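The repair counter at Cordeiro opens at eight, and by half past there is usually a line. Most of those waiting carry a desktop computer, some wrapped in a towel, some in the carton it came in years ago. A few have brought machines that still run and only want to know whether it is worth keeping them.

The question has become a common one for households, schools and small offices. A computer bought for bookkeeping or homework seldom wears out all at once. It slows, it grows noisy, or it stops receiving updates, and its owner must decide between a repair and a replacement. Until recently the second choice was made almost by default.

Odair Queiroz has managed the counter since it was set up by Ona, a regional association of independent repair shops. He asks each customer the same two questions: what the machine is used for, and what has changed. The answers often settle the matter before a screwdriver is picked up. A computer that handles letters and spreadsheets may need only more memory or a new drive. One that must run current design software may be past helping at a sensible price.

"People come in expecting a verdict on the whole computer," Queiroz said. "I tell them it is a collection of parts, and the parts age at different speeds."

Fans and drives are the parts most often replaced at Cordeiro. Power supplies come next. Main boards are changed rarely, as the right board for an older model can be hard to find and the labor is considerable. The counter keeps a stock of used components, each tested and labeled with the date of the test. Customers who accept a used part receive the same written guarantee as those who pay for a new one.

Last May the association extended the service to public offices. Zonetel, a telephone cooperative that was preparing to renew its office equipment, agreed to have 108 desktop computers examined before any were sold for scrap. The review was paid for from a grant of 600 dollars and a larger sum in donated labor. Machines judged fit for further use were cleared of their data and offered to the public library in Gukel, where the reading room had long shared two terminals among all its visitors.

The library has since changed its hours to make room for evening classes in basic computing. Registration is held at the front desk, and those who own an older machine are invited to bring it to the final session, when the covers come off and students learn the names of what is inside.
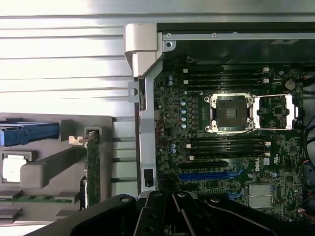

*An open desktop workstation, with the motherboard mounted inside the chassis.*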